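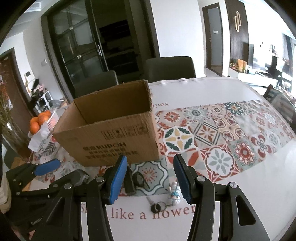
Carton ouvert sur la table, inscription « KUPOH » en face avant

Ticket 1635 – Portail de candidature aux bourses de mobilité (Clutora)
Statut : résolu
Demandeur : Reda Benjelloun, doctorant en composition
Ouvert le : 2019-09-19

Symptôme
Le dépôt du dossier pour la bourse Dela Peña échoue à l'étape 5 (pièces musicales). Le formulaire affiche « Fichier non conforme » après l'envoi de la partition, puis revient à l'étape précédente. Les champs de texte sont conservés, les pièces jointes non.

Environnement
Compte étudiant, authentification Wevwood. Même résultat sous Firefox et Chrome. Partition en PDF, presque 80 Mo, exportée depuis un logiciel de notation.

Vérifications
Cache vidé, session rouverte : sans effet.
Partition réexportée à 300 ppp : taille réduite, même message.
Lettre d'accueil du conservatoire envoyée seule : acceptée.
Résumé du projet de recherche : limite de 2000 caractères respectée.

Analyse
Le journal du serveur indique un rejet par le module de contrôle Trallska. Le nom du fichier contient un dièse – caractère interprété comme une ancre dans l'adresse de dépôt. La taille n'est pas en cause.

Résolution
Fichier renommé sans dièse ni accent, dépôt accepté, accusé de réception généré. Correctif demandé à l'éditeur pour la session de novembre. Dans l'intervalle, consigne ajoutée à la page d'aide : lettres non accentuées, chiffres et tirets bas uniquement.

Ticket fermé après confirmation du demandeur.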